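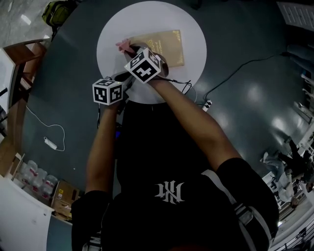 Recording a two-handed demonstration with handheld grippers

This page covers recording demonstrations for tabletop tasks with a pair of handheld grippers. It assumes the grippers are assembled, the marker cubes are mounted, and the Clasov recorder is installed on the laptop. If you are driving the arms with leader handles, use the remote control page instead.

Before you start

Clear the middle of the table. Things near the rim are fine as long as your elbows and the cables can pass them. Put the objects for the task within a forearm's length of where you will stand. If you have to stretch with both arms, the arms on the robot will probably run out of reach too.

Check the marker cubes. Each face should be clean and flat, with no lifted corners. A shiny patch from tape or a fingerprint is enough to lose a face under ceiling lights. Wipe with a dry cloth.

Route both cables away from you, to the same side, and leave slack on the table. Lift each gripper to chest height and swing it across to the other side. If a cable goes tight, give it more length before you record anything.

Starting a session

1. Plug in both grippers and open Clasov. Left and right should each show a steady status mark.
2. Squeeze and release each trigger fully, twice. This sets the open and closed values for the session.
3. Hold both grippers over the center of the table with the cubes apart and press Align. Stay still until the tone.
4. Type the task name exactly as it appears on the task sheet. Flamoro groups episodes by name, and a stray space makes a second group.

Recording an episode

Start with both jaws open and both hands off the objects. Press the pedal. Wait for the tone, then move.

Approach small things from the side you want the robot to approach from. Slow down over the last few inches, close the jaws, pause for a beat, then lift. The pause matters most for soft or light pieces, where the jaw reading changes very little.

Keep the second hand in use or keep it parked. A hand that drifts while the other one works gets recorded as part of the task, and the policy will learn the drift.

Lean in as little as you can. Your head and shoulders can hide a cube from the overhead camera. The tracker fills gaps of up to 11 frames. Longer gaps are flagged and the episode is dropped at export.

When the task is done, open both jaws, back away, and press the pedal again.

Between episodes

Move the objects a little each time, and change their angle. Don't put everything back on the same spot. Irja Nieminen's set from October had 793 episodes, and most had to be redone for that reason.

Realign after every 8 episodes, or sooner if you bump the table.

Mistakes

If you drop something, pick it up with the gripper and carry on. Those episodes are useful, so tag them "recovery." If you touch an object with a bare finger, press Discard and start over.

Common problems

Left and right swapped: the plugs are reversed. Unplug both, swap, and run the alignment again.

Jaw value stuck near the middle: the trigger was only half squeezed in step 2. Repeat it.

Pose jumps when the cubes come close together: tilt one wrist outward so the cubes don't overlap from above.

Questions about export go to Selorm Atinga.

Last edited February 5, 2024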